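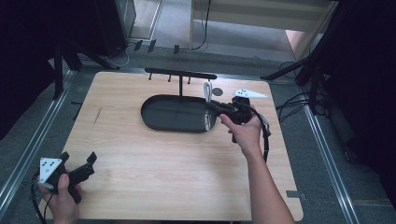

Photo: Kwabena Fiadzo

The tray with a stand on it is a better piece of furniture than most furniture

I have owned four desks and I kept losing things on all of them. Keys, mostly, and the small caps that come off other small things. Each time I bought a desk with more drawers, and each time the drawers filled up with things I did not want and the things I did want stayed on top, spread from one side to the other. My opinion after years of this is that a table should have nothing built into it, and that one tray with a low rim and a rack standing up out of it will do more for a person than a set of drawers.

The kind I mean has an oval base, a thin post, and a bar across the top with a few pegs. Shops sell it as a jewelry stand or a key stand. Mine came from a store called Trirkari that was closing its branch near my apartment. I put it on the desk in November and took the drawer unit out to the curb the same week.

The rim matters most. A flat dish with no edge is just a spot on the table with a different color. A raised rim tells you when you have missed. If a thing is outside the rim, it has not been put away, and you can see that from the doorway. Drawers can't do this, because once they are closed they all look the same.

The pegs are for whatever tangles. I hang two things there, my keys and a lanyard. People write to me and say that a few pegs are too few. I think a few is right. My sister bought a wall rack by Mohamedi with pegs all the way down the hall, and within a month there were scarves on it that belonged to people who had moved out of state.

I also like them black. A dark tray on a light wood top is easy to find early in the morning, and pale things show up well against it. A pale tray on a pale table looks nicer in a catalog and is harder to use. 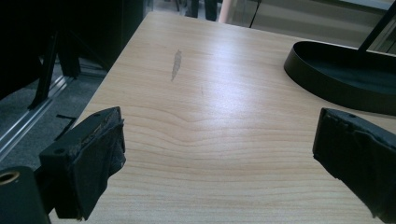

Light wood, a dark base, and a gray smudge near the top.

Then there is the table itself. I am in favor of a plain top and I am in favor of leaving most of it bare. Bare wood shows marks, and some readers count that against it. A covered table has the same marks under the clutter and they sit there longer. On mine I wipe a smudge when I see it, with a damp cloth and then a dry one, and I leave the ones that won't come off.

The last time I wrote on this subject a reader pointed out that I have no children and work from home. Fair enough. He also said his family had gone through a Geten drawer tower, a Patex drawer tower and a set of baskets, and that the mail still ended up on the kitchen table. I would say the mail is going to end up on the table whatever he buys. He may as well give it a rim to land in.

What I would not do is buy several. The second tray gets the things that didn't fit in the first, and then you are deciding which tray every time you come in the door. I tried it with 2 for most of a winter and gave one away. The one I kept is still at the back left corner of the desk, with the keys on it, and the lanyard when I remember.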